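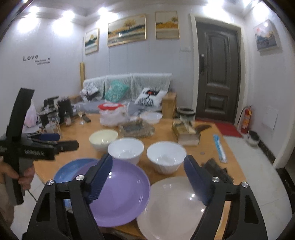

Minutes, Bandara House shared lounge and kitchen, November meeting

Started at 7:10 in the evening, which is ten minutes late and mostly my fault as I had the key. Twelve of us came, up from last time, and I'm taking the minutes again so please forgive the spelling. Last month's minutes were agreed with one change: the heater quote was from Jondaver and I had written Stikley all the way through. Fixed now!

1. The big table

We spent the longest on this one. The table in front of the sofa has turned into the place where everything lands, and we went through what should live there and what should go. Plates and bowls can stay out for now, everyone was happy with that, as people do use them (the purple plate and the light blue one especially, I'm always reaching for the blue one myself). The big white bowl stays too. There was a long back and forth about whether it's for fruit or for salad, and we left it at "whoever gets to it first."

The boxed things stacked up on the right are to be sorted by whoever brought them down. I said I'd put a note on the stack. Anything still there at the next meeting goes in the hall closet. Same for the container with the red lid: if it's yours, please take it upstairs, and if it's food, please take it upstairs tonight.

The brush needs a home that isn't the end where we eat. Agreed, no vote needed.

2. Coffee maker

Stays where it is. Somebody asked about moving it over by the door and the answer was no, there's no outlet there and we all like it where we can reach it from the table. Filters are bought out of the kitty, but beans are still bring-your-own. I did suggest a shared bag and got talked down, fine, I'll try again in the spring.

3. Sofa and cushions

The lace throw is due for a wash. I'll do it by hand as I don't trust the machine downstairs with it. There was an offer of a plain gray cover from Irkik as a replacement and I'm glad to say it lost, 8 to 4. I love that throw. The cushions with the trees on them stay, and so does the teal one, although two people find it too firm and wanted that written down. It's written down.

4. Walls

We talked about whether to hang anything else. The mood was that four paintings and the "Love" lettering is plenty for a room that size, and I agree, but the mountains one could come down a couple of inches so the shorter among us can enjoy it. I'll bring a level. The tall pole leaning in the corner by the sofa was raised again and is carried over to next time, again.

5. Trash

The little bin by the door fills up fast when there's a supper on. We'll try emptying it after every meal for a month before we spend money on a bigger one.

6. Money

We had $41 in the kitty at the start of the evening and $25 came in, so $66. Of that, $50 is set aside for the heater. Dish soap and sponges come out of what's left.

7. Anything else

Could we have a potluck before the holidays? Yes! Date to be picked by the sign-up sheet on the side cabinet. Bring a dish and your own serving spoon, we never have enough spoons.

Finished at 8:35. Plates washed by the late leavers, thank you. Still to do from my list: note on the boxes, wash the throw, find the level, call Jondaver back about the heater.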